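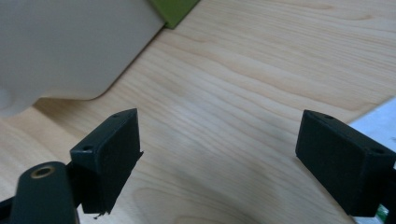
Opening slide: tabletop, pale wood grain.

Speaker notes. Talk runs 29 minutes, leave time for the argument afterward.

Slide 2. Start with the claim from the program notes everybody has read: the tape part of Skurnar was "generated entirely by probability." Read it out slowly. Ask who in the room has checked. I hadn't either, for years.

Slide 3. What the claim would mean. If the grain timings came from a random distribution, the gaps between them should look like it. Short gaps common, long gaps rare, no favorites. Put up the curve. Don't explain the formula unless asked.

Slide 4. What I measured. 1,246 onsets in the first section, marked by ear and then by software, and the two lists compared. Play the excerpt twice. The second time, tell them to listen for the pulse at the end. Most people hear it.

Slide 5. The gaps. There's a lump where no lump should be. Somebody moved those sounds by hand, or the program had a rule in it that the notes leave out. I lean toward the hand. Can't prove it. Say so.

Slide 6. Rotasex, same composer, same studio, same claim in the notes. 2,838 onsets in the whole piece. This one does fit the curve, near enough that I'd have no complaint. So the method worked when it was used. Pause here, this is the part people miss.

Slide 7. Objection: a chance process can produce a pulse by chance. Sure. I ran the model 205 times and never got a lump that size. That is a small number of runs and I'd take a bigger test seriously. Skip if short on time.

Slide 8. The Skulla reissue. The booklet repeats the old notes word for word and adds "rigorous." Rigorous according to what? No score, no code, no data printed. Don't get sarcastic, it went badly in April.

Slide 9. Does it matter? The piece is good. I think it's better for having been meddled with. But we teach it to students as a model of pure process, and they go home and wonder why their own pure process sounds like gravel.

Slide 10. Play the ending of Skurnar, full level, lights down. Check the left speaker first. Then questions.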